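Week 2: Reading a wall map

Maps are everywhere once you start looking, and this week we get to pull them apart! Every flat map stretches something (area, shape, distance), so the fun is in working out which. Bring any map you own to section, even a creased one. A big country map over a bed is perfect, you can study it before you fall asleep.
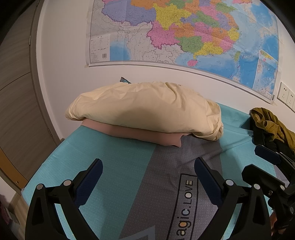

Radoslava Procházka objected last January that scale matters more to beginners than projection, and that we should start there. Fair point, so we do now! On a 1:600 plan, 44 centimeters is 264 meters on the ground. Try 30 centimeters yourself, then read Polák, page 302.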